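5. 하부장 설치 위치 확인 및 내부 수납

본 장은 Vulten 사무용 책상의 하부장(Hedberg 여닫이형)을 설치 위치에 맞추고 내부에 물품을 수납하는 절차를 다룹니다. 상판 및 측판 조립이 완료되지 않은 경우 4장을 먼저 수행하십시오. Strand 서랍형 하부장은 경첩 구조가 없으므로 5.2절을 건너뜁니다.

5.1 설치 바닥 확인

1. 책상이 놓일 자리의 바닥을 마른 걸레로 닦고 나사, 테이프 조각, 완충재 부스러기를 제거합니다.
2. 문이 열리는 방향으로 앞면에서 900 mm 이상의 공간을 확보합니다. 통로와 접하는 자리는 1,000 mm를 권장합니다.
3. 수평계를 상판 중앙에 가로 방향, 세로 방향으로 차례로 올려 기울기를 확인합니다.
4. 기울기가 있으면 낮은 쪽의 조절발을 시계 반대 방향으로 돌려 높입니다. 조절발은 한 번에 반 바퀴씩만 돌립니다. 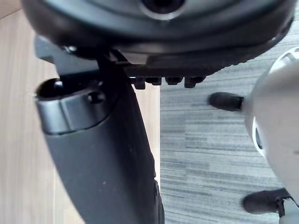
조절발의 높이는 네 모서리가 모두 같은 바닥재 위에 있을 때를 기준으로 맞춥니다. 카펫 위에서는 하중이 걸린 뒤 발이 가라앉을 수 있으므로 수납을 마친 다음 다시 측정하십시오. 사진과 같이 한 자리에서 바닥면이 둘로 나뉘고 그중 한쪽이 밝은색 나무 바닥이면 본체가 경계선에 걸치지 않도록 위치를 옮깁니다. 나무 바닥에서는 본체를 끌지 말고 두 사람이 양쪽 측판 하단을 잡고 들어서 이동합니다. 부득이하게 밀어야 할 때에는 조절발 밑에 펠트 패드를 대고 나뭇결과 같은 방향으로 천천히 움직입니다.

주의: 조절발이 완전히 풀린 상태에서 본체를 밀면 발이 휘거나 나사산이 손상됩니다. 이 손상은 보증 대상에 포함되지 않습니다.

5.2 문짝 및 경첩 조정

1. 양쪽 문을 끝까지 열고 경첩 고정 나사가 조여져 있는지 확인합니다.
2. 문을 닫고 두 문 사이의 틈이 위아래로 일정한지 봅니다. 적정 간격은 3 mm입니다.
3. 틈이 위쪽에서 벌어지면 위 경첩의 좌우 조정 나사를 조금씩 돌립니다. 아래쪽에서 벌어지면 아래 경첩을 조정합니다.
4. 문 앞면이 본체보다 튀어나온 경우에는 전후 조정 나사를 풀고 문을 밀어 맞춘 다음 다시 조입니다.
5. 문을 여러 차례 여닫아 걸림이나 소음이 없는지 확인합니다.

참고: 전동 드라이버는 사용하지 마십시오. 조정 나사의 홈이 뭉개지면 경첩 전체를 교체해야 합니다. 교체용 경첩은 Warneo 부품 주문서에서 품번 489로 신청합니다.

서랍이 함께 달린 구성에서는 서랍 앞판의 손잡이와 잠금장치도 이 단계에서 점검합니다. 열쇠가 꽂힌 채로 문을 활짝 열면 문 모서리가 열쇠에 닿을 수 있으므로 열쇠를 뺀 상태에서 작업합니다.

5.3 내부 수납

하부장 안에는 사용 빈도가 낮은 물품을 넣고, 매일 쓰는 서류는 상판 위나 서랍에 둡니다. 선반에는 무거운 것을 안쪽이 아닌 측판 가까이에 배치합니다.

1. 양쪽 문을 모두 엽니다. 한쪽만 열고 부피가 큰 물품을 넣으면 닫힌 문의 안쪽 모서리가 긁힐 수 있습니다.
2. 선반 위에 이미 놓인 파일이나 폴더가 있으면 한쪽으로 밀어 두거나 꺼냅니다. 아래 사진의 하부장에는 짙은 파란색 폴더가 선반에 그대로 있으며, 이 경우 큰 물품을 넣기 전에 폴더를 먼저 꺼내 놓습니다.
3. 물품의 폭, 높이, 깊이를 재고 문틀 안쪽 치수와 비교합니다. 경첩이 차지하는 폭은 안쪽 치수에서 뺍니다.
4. 비닐 필름으로 감싼 물품은 필름이 들뜬 부분을 접어 붙입니다. 주름진 필름이 경첩에 끼이면 문이 닫히지 않습니다.
5. 물품의 양옆을 잡고 문 사이로 똑바로 넣습니다. 세워서 높이가 맞지 않으면 억지로 기울여 넣지 말고 완전히 눕힌 다음 다시 시도합니다.
6. 박스 파일은 작업 중 상판에 쌓아 두어도 되지만, 라벨이 보이는 방향으로 놓고 앞쪽 모서리에서 떨어뜨려 둡니다. 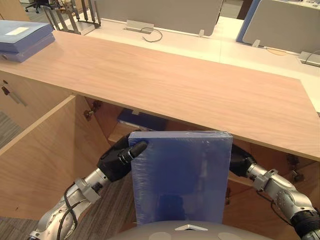 5.4 수납 후 점검

1. 두 문을 닫고 문틈이 5.2절에서 맞춘 상태와 같은지 확인합니다. 틈이 달라졌으면 본체 수평부터 다시 점검합니다.
2. 문이 저절로 열리면 안쪽 물품이 문에 닿아 있는지 살펴보고 물품을 뒤로 밀어 넣습니다.
3. 상판 뒤쪽의 전선이 하부장 뒷면과 벽 사이에 눌려 있지 않은지 확인합니다. 남는 전선은 묶어서 배선 구멍 가까이에 둡니다.
4. 제거한 비닐 필름은 모아서 분리배출합니다. 필름을 바닥에 두면 밟고 미끄러질 위험이 있습니다.

주의: 열린 문에 기대거나 물건을 걸지 마십시오. 경첩이 변형되면 나사 조정만으로 복구되지 않습니다.

5.5 증상별 조치

문이 바닥에 닿음: 해당 쪽 조절발을 높이고 경첩의 상하 위치를 다시 맞춥니다. 카펫의 털이 긴 경우 받침판을 사용합니다.
문을 닫을 때 소음이 남: 경첩 축의 먼지를 닦아 냅니다. 윤활유를 쓸 때는 면봉에 묻혀 소량만 바릅니다.
선반이 흔들림: 물품을 모두 꺼낸 후 선반 받침 핀이 끝까지 꽂혀 있는지 확인합니다.
서랍이 잠기지 않음: 서랍을 완전히 밀어 넣은 다음 열쇠를 돌립니다. 그래도 잠기지 않으면 6장의 잠금장치 교체 절차를 따르십시오.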